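Kitchen odds and ends: bread, crumbs and stale loaves

Posted Nov 14, 2023

Quick one this week, kettle's on and I've got to be out the door. Mostly bread things as that's what people have been writing in about. No particular order.

Storing it

Bread bin, not fridge. Fridge makes it go stale faster. If the kitchen is very warm, freeze half the loaf the day you buy it and leave the rest out.

Paper bag for crusty loaves, plastic for soft sliced. Crusty bread in plastic goes leathery overnight.

Wipe the bin out with a bit of white vinegar once a week, dry it properly, lid off for an hour. One spot of mould in a bin and the next loaf catches it in no time. Mine's an old Arruda enamel one, lid doesnt fit any more, still fine.

Freezing

Slice first. Always slice first. Put a square of baking paper between every couple of slices or you'll be at it with a butter knife at seven in the morning.

Squeeze the air out of the bag. Write the date on. I use freezer tape and a biro, felt tip rubs off.

Rolls freeze well, baguettes less so. Cut baguettes in half and give them ten minutes in a hot oven straight from frozen, quick splash of water on the crust first.

Stale loaf, what to do

Whole loaf gone hard: run it under the cold tap for a second or two, then oven, 180, eight minutes. Sounds mad. Eat it the same day, it goes like a brick after.

Croutons: cubes, oil, salt, low oven till they rattle on the tray.

Breadcrumbs: dry the crusts out on a rack, whizz them, keep in a jar. Or a grater if you've no machine. Frozen crumbs can go straight in the pan.

Bread pudding uses up the lot. Last one took 393 g of crusts and a mug of mixed fruit, and did for two days of packed lunches.

Knives

Bread knife wants a long gentle saw, no pushing. If you're squashing the loaf the knife is blunt or the bread's too warm. Let a fresh one cool right down, yes even if it smells lovely.

Don't put it in the dishwasher. Wash, dry, back in the block.

Toasting

Wholegrain and seeded take longer than white, so nudge the dial up a notch. Frozen slices, use the frozen button if there is one. Thick doorsteps are better under the grill, they jam.

Stand toast upright for a minute before buttering if you like it crisp. Flat on a plate it sweats and goes soggy undernearth.
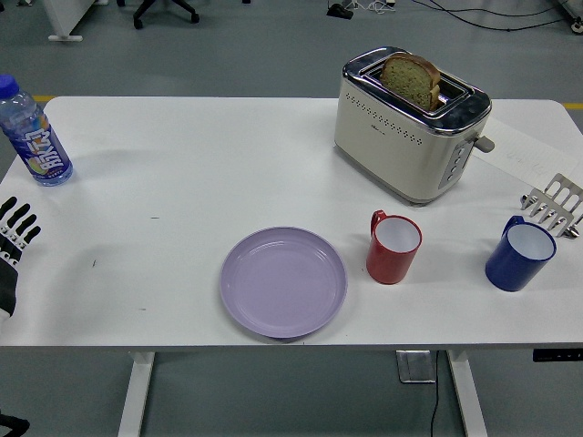 Crumbs

Unplug, let it cool, then slide the tray out over the sink. Every week if you have toast daily. No knives or forks down the slots, ever. Stuck bits: turn it upside down over newspaper and tap.

Chrome comes up nicely with a damp cloth and a dry tea towel straight after. No scourers.

Next time: limescale, and getting the smell out of lunch boxes.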